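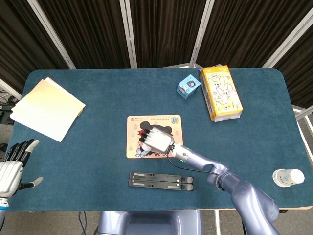 The mouse pad came from my daughter's desk. She is eleven and she has decided that pandas are for small children, so she gave it to me in a bag together with a dried marker and some stickers, and told me that the robot could have it.

I put it in the middle of the teal table on a Saturday, at eight in the morning, when the heating in the building was still off. I work for Folden. We are a small company and we do not make robots. We buy them for other people, or we tell other people which ones not to buy, and for this they pay us. That winter the customer was Lundgren, who packs parcels, and the question from Lundgren was simple to write down. They wanted to know which of 2 hands they should order. One was the Ulia. The other was the hand that had come on the robot, which had a long number for a name, and which everybody in our office called the old hand although it was only a year older.

My colleague wanted to use blocks for the test. Blocks are fair, he said, and every block is the same. I said that Lundgren does not send blocks. So I walked through my apartment and through the office kitchen and I took things. A light blue box. A pack of tissues with corgis on it, which I had bought at the train station with a cold coming. A white plastic bottle. The folding stand from under my laptop, so that for the whole of January I worked with my neck bent. A few sheets of paper, because I had a suspicion about paper.

The protocol was 111 grasps for each hand. I did not choose this number. It was in the contract, and I think someone at Lundgren divided one thing by another thing and did not round it.

The old hand went first and it took four days. It was strong and a little stupid, like a door. It closed on the box and the box came up. It closed on the tissue pack and the pack came up too, with a waist in the middle that it did not have before. I wrote "lifted, deformed" so many times that I began to write only "L, D", and my wife, who found the notebook in the kitchen, asked me who was L. and who was D. and how long I had known them.

Then we changed to the Ulia, and I have to admit that I wanted it to win. This is a bad thing in my work. I had seen it move before it had any task, when the technician sent it through its range, finger after finger, and I felt something like when you see a person tie a shoe with good attention. It does not mean the person is clever. But you look.

The Ulia was slow. It came down to the bottle as if the bottle was asleep. With the box it was perfect. With the laptop stand it made three attempts and then stopped above it, and the controller gave us a message which in the manual is explained with the words "see supplier." We were on the telephone with the supplier for one hour. The man there was friendly and he asked us if the stand was black. Yes, I said. He said that he would make a note.

The mouse pad was the last object, because I thought it was impossible. It is flat. It lies on felt. There is nothing to hold. When a person picks up a mouse pad, he does not grasp it at all, he pushes it to the edge of the table, or he presses on one end and makes it bend a little, and then a finger goes under. I have done this a thousand times without knowing that I know it. The old hand did not know it. It pinched at the pad from above, eleven times, and on the eleventh time it left a small mark near the panda's ear, and I was sorry, as if I had to explain this at home.

The Ulia lowered itself over the panda's face and lay down flat. Then it stayed.

My colleague looked at the screen. The torque was nearly zero, the temperature was normal, the little green light at the wrist was on. There was no message. He asked me if I had paused it and I said no. He asked again in a different tone.

"It is measuring," I said.

"What does it measure?"

I did not know. In the log we could see later that the force in the fingers was going up and down by very small amounts, the way you feel a cloth in a shop. But at that moment there was no log for us, there was only a hand on a cartoon animal, and two men with their coats still on. I remember the sound of the fan. I remember that I thought of my daughter when she had fever, three or four years old, and how I put my palm on her forehead and left it there much longer than was necessary to learn that it was hot.

After 2 minutes the time limit came and the controller took the arm home. The pad was where it had been. In the notebook I had a column for lifted, a column for dropped, a column for missed. I wrote "missed." Then I looked at it and I wrote next to it, smaller, "did not damage."

We sent the report to Lundgren at the end of the month. The old hand had lifted more. It was also cheaper by 2000 per unit, and I put this on the first page, because a customer reads the first page. The Ulia was on the second page, with the curve of the fingers going up and down, which I had printed large. My colleague said that the curve did not help anyone decide. He was right, and I left it in.

They ordered the old hand. They have it in the hall in Lurnorura now, on the night shift, and I hear that it does its work.

The Ulia had to go back to the supplier in its case. On the last afternoon my colleague had gone to get tape, and I ran the mouse pad program once more, without the notebook. It came down. It lay on the panda. I stood on the other side of the table and did not look at the screen. After a time I put my own hand on the felt, flat, next to it, and waited for the time limit.

At home my daughter asked if the robot had liked it. I told her that it had looked at it for a long time. She asked for the mouse pad back, and I said that I would bring it on Monday.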